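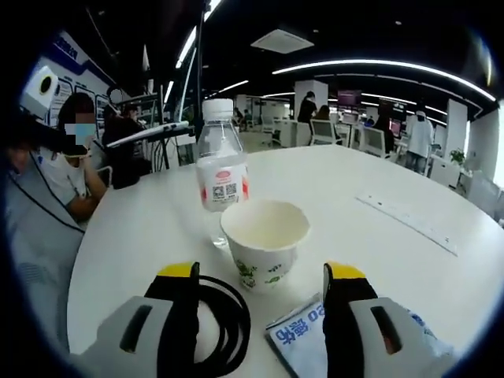 Ahn replied that the Putmont cut was never going to hold with netting alone, and that the county knew it when they hung the stuff.

Posted by tititz, Mar 9, 2025
Filed under: Roads & Bridges > Slopes and Walls

tititz: Netting keeps the small rocks off your hood. It did that fine for 7 years. What came down at Jarthorpe was the whole hillside, and I don't know of a net for that.

jarthorpe_66: So drain it. Put in 50 horizontal drains and see what the slope does before anybody pours a wall. Walls are what you build when you have grant money to use up by May.

tititz: Drains clog. Then you have a wet hill with straws in it.

ahn: They clog if you never flush them. Two guys and a truck, once a year. I realize that's a lot to ask of a county that still hasn't picked up the cones from the last slide.

jarthorpe_66: Those cones are load-bearing now.

tititz: Fine, drains, but I want anchors at the toe too. I drive under that thing.

ahn: Anchors into what? The borings at the toe were mud most of the way down. Go read the report, page 2, then come back and yell at me.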